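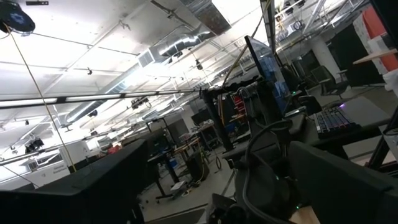
Exposed ductwork and strip lighting beneath a white ceiling.

Public buildings are seldom short of information. The difficulty lies in where it is placed and how plainly it is put. When Brondow reviewed its shared halls and reading rooms last spring, it recorded 209 notices on display. Of these, 129 gave no indication of whom they were meant for, and several contradicted one another on opening hours.

It is the view of this association that a notice should be treated as a service to the reader and held to the same standard as any other service.
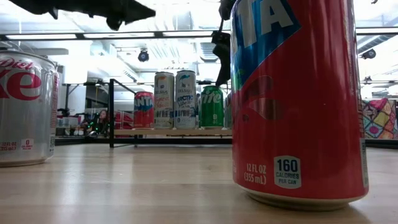 A good notice states one fact, in large type, at the point where it is needed. Councils too often begin with the policy and leave the fact until the final line. Makers of packaged goods have long worked within tighter limits: a can of Fanta gives its calories as a large 160 on a white badge, with the words "calories per can" set smaller beneath. A hirer wishing to know when a hall must be vacated deserves equal directness.

Girnen has already moved in this direction. Its entrance boards now carry 2 items only, the hours and a telephone number, and all other material is kept in a folder at the desk.
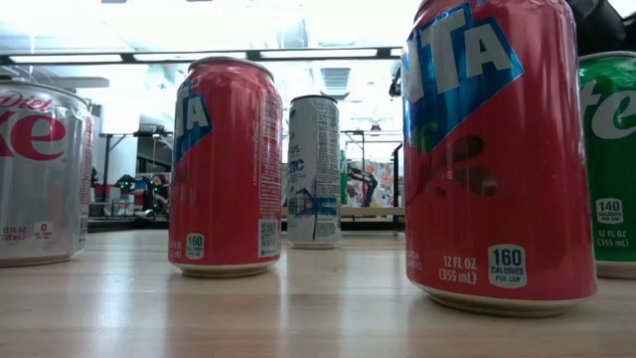
Objections have been raised on grounds of liability, and they merit a proper answer. Full conditions of use must remain available to anyone who asks for them. They need not be fixed to every door. We ask that Brondow adopt the Girnen arrangement in all its halls by September, and that any notice without a named reader be taken down.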